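Clikolham project, notebook, Friday, after class

Raymonde and I used the last two hours for the ball task. The goal for the Orkport competition is simple to write down: take the white ball, lift it, put it on the green tray. The setting for opening width was 117 at the start. I changed it to 122 in my head and to 22 in the file, so the first runs are useless. Corrected now.
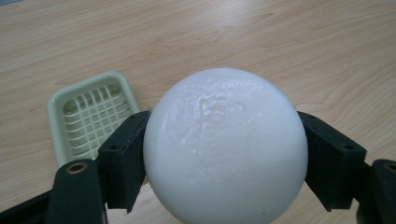 White ball between the two fingers, green tray at left.

I want the pads to touch at the widest part of the ball. If they touch higher, it slips down. Brayan Lozano thinks we should glue thin rubber on them. I am not convinced, but we can try one pair.

Log has 2,311 lines, saved under "Marulanda". Please do not rename it again.

To do: 30 more grasps with the same setting, tighten the screws before. Ask Raymonde for the small hex key.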